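Two grippers and one tired wrist

I promised in my last post to write how the comparison goes between our two hand-held grippers, and then I did not write for a long time. The reason is simple, I was using them. Now my wrist needs a rest, so I can type.

For readers who are new: I work on the small team that collects demonstrations for robot arms at Breten. We do not drive the arm with a joystick. We hold a gripper in the hand, with a wide-angle camera on it, and we do the task by ourselves. Later the recordings are used to teach an arm the same task. So a gripper for us is a tool like a hammer is for a carpenter, and we have strong feelings about it.

Until this summer we had only the Nirkero. In September came the Lukumay, and I was asked to use both and say which one we should order more of. I have now made 2,934 recordings for this comparison, with nearly the same number of them on each tool: 1,471 on the Lukumay and the rest on the Nirkero. After so many I think I am allowed to have an opinion.

The weight

On paper the difference between them is 80 grams. When I read this I laughed, because 80 grams is a small chocolate bar. After a full morning I did not laugh. The Nirkero is the lighter one, but its weight sits far in front of the hand, so the wrist must hold it up all the time. The Lukumay is heavier and sits closer over the fingers. By lunch I prefer the heavy one. I did not expect to write this sentence.

If you test a tool like this, please do not test it for ten minutes in a meeting. Everyone who picked up both in our meeting chose the Nirkero. Me too.

The trigger

The Nirkero has a long trigger with a strong spring. You close your hand, the fingers close, and the force you feel is almost linear. It is honest, but it is hard. The Lukumay trigger is short and soft, and in the first days I crushed many things with it. Paper cups mostly. After a week my hand learned, and now when I go back to the Nirkero I close too little and things fall down. So I advise not to switch between them in one session. I did so in the first two weeks and I had to throw away a big part of those recordings.

Soft objects

This is the part which interests me most, because rigid blocks are easy for both tools and nobody at home has a problem with rigid blocks. We have bags, cloths, sponges, packaging that is half empty. With such things, a good grasp is one where the object does not change its mind after you lift it.

The Nirkero has flat finger pads. On thin material they hold well, if you get a good fold between them. If you get only one layer, the material slides out slowly, and you often see it only when you watch the recording later. The Lukumay pads have a small curve and a rubber that feels a little sticky. They take one layer without trouble. But they also do not want to let go, and the release in the recording looks nervous, because the operator shakes the hand. An arm which learns from this will shake also. I have seen it and it is quite funny, but my manager did not find it funny.

We tried a spray from Cotex on the Lukumay pads to make them less sticky. It worked for one afternoon and then the pads were dirty in a new way. I do not recommend it.

The camera

Both tools use a fisheye lens, and both show a large part of the room together with the fingers. I like this. The people who do the training like it too, because they need the surroundings to work out how the hand was moving. But the two makers put the camera in different places, and this changes more than I thought.

On the Nirkero the camera sits low, near the pads. You see the contact point nicely, but when a big soft object comes up between the fingers, it covers almost everything. On the Lukumay it sits higher and looks over the shell. You lose a bit of detail at the tip, and you keep the room. For the tracking this is better. Of all my Lukumay recordings, only 2 lost the position so badly that we could not repair them. For the Nirkero I stopped writing this number down, which tells you something.

One complaint for both: pale plastic. A light shell under ceiling lamps becomes bright, and then the automatic exposure makes everything else a bit darker. I wrote to both makers and asked for a dark matt version. One answered that they will consider it. The other one sent me a link to the manual.

Where we test

I changed my mind about this too. At first I did everything at my desk, because it is quiet and the light is always the same. The recordings looked beautiful and they were not very useful. Now I go to the big open rooms, with people walking through and high ceilings and glass. The tracking has a harder life there, and I have to wait sometimes, but when a tool works in such a place I believe it.

A practical thing: in a big room put your markers before you start, and do not move them because they are in the way of your foot. I say this to myself mostly.

What I will order

My report says Lukumay for soft objects and for long sessions, and to keep the Nirkero for small rigid parts, where the low camera is really better. I asked also for spare pads in a harder rubber. If they come, I will repeat the release test with them and write the results here. I want to try too a simple wrist strap, which a reader suggested in the comments under my last post. I have already bought one, it was cheap, and the color is terrible.
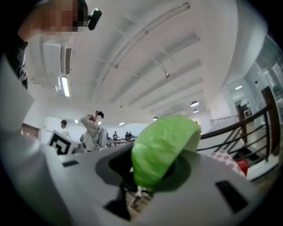
The other thing on my list is left-handed use. I am right-handed, so all my numbers are from the right hand, and this is a hole in the comparison. The Nirkero is symmetrical and should not care. The Lukumay has its record button on the left side of the grip, where my thumb finds it without looking. With the other hand you must reach around with a finger, and I pressed it two times by accident while trying it. If you are left-handed and have used one of them for longer than a day, please write me how you solved it.

Recent posts
Why I label my cables now
Cleaning rubber pads without destroying them
First days with the Lukumay
A short list of objects that are hard to pick up

Contact | All text copyright the author | Back to top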